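Ticket 657: Stirnik 50 stalls when warm, restarts after cooling
Opened June 2022 by Dayana Pacheco. Status: closed
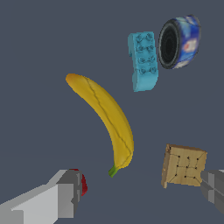
Reported fault: engine cuts out after 8 miles of steady riding, cranks normally, will not fire until left to cool. Fault lamp stays off. Idle and throttle response normal when cold. Fuel filter and spark plug replaced in February.

Check 1. Fuel cap vent. Rode with cap loosened. Stall repeated at nearly the same distance. Vent ruled out.

Check 2. Spark. Tested at the plug right after a stall. No spark. Spark returned once the engine had cooled.

Check 3. Ignition coil. Primary and secondary resistance within the Hirkus manual limits, cold and hot. Swapped in a known good coil anyway, no change.

Check 4. Crank position sensor. Resistance in range cold, open circuit when heated. Repeated 3 times, same result each time. Connector clean, no chafing on the loom between sensor and ECU.

Action: sensor replaced with Jacobs part. Gasket renewed, cover bolts torqued to manual figure. Air gap checked with feeler gauge.

Follow-up from Dayana: no stall on two long rides, one in heavy traffic. Slight oil weep at the cover after the first ride. Re-torqued the lower rear bolt, dry since.

Old sensor returned to Indden under parts warranty. Claim still pending, tracked separately.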